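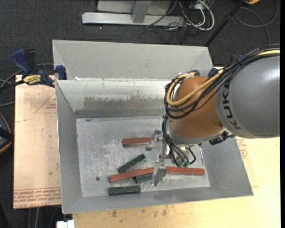 I caught the packing lead at Brostham on her coffee break, and she was happy to talk bins! "People think you tip the red ones and the green ones in and walk off," she told me, laughing. She's been sorting bars for the Lanora line for two years, and she likes metal bins best (plastic ones crack, she says). The scratches don't bother her one bit. "A bin with no scuffs is a bin that's been sitting around." Her record is 42 bins in a shift, back in August, and she'd like to beat it.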